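**Lellevum Folding Laundry Hamper, 2-pack**
Item 2319. White only for now, gray back in January

Light fabric hamper on a pop-together stand. Made for small bathrooms, dorm rooms, the end of a hallway. Folds flat when company comes over. We sell alot of these to people moving into a first apartment.

- Two hampers per box
- Fabric lifts off, machine wash cold, hang dry (do not tumble, it shrinks)
- Stand wipes down with dish soap
- Inside pocket for socks and delicates
- Handles both sides, stitched double on this version

Fits one full load for most washers. King size comforter, no. Get the Birnard tall if you're doing bedding, it's a better bag for that anyway.
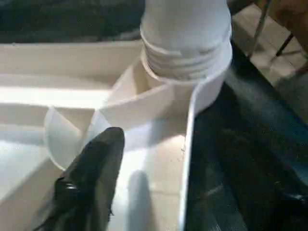
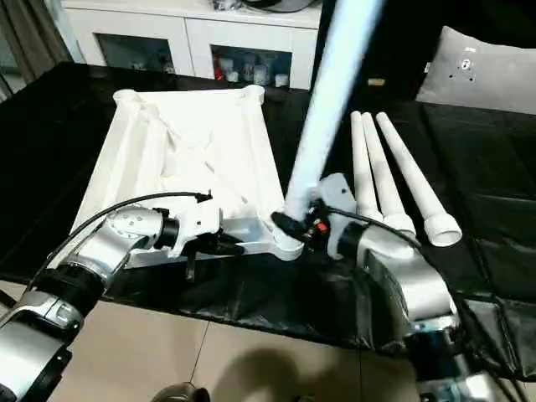 **What changed from the old one**
Old bag had a drawstring, people hated it. Gone. New top stays open by itself so you can toss stuff in from the bed. Handles are longer too. If you have the first version the new bag does NOT fit the old stand, sorry, we get this question daily. Replacement bags for the old one are under Pant spares while they last.

**Smell**
Leave it open overnight before first use. Packing smell goes away in a day, quicker if you wash teh bag.

**Damp towels**
Let them dry first. Any closed fabric hamper will mildew, ours too.

**Shipping**
Orders over 100 ship free. Order before 2:30 and it goes out same day, otherwise next working day. Ships from the Hilerora warehouse, no pickup there please.

**Returns**
Unwashed bags only. Keep the box. Missing something? Email with your order number and we'll mail the part, no need to send the whole thing back.

230 left in white at last count. Bulk price for dorms and rentals, just ask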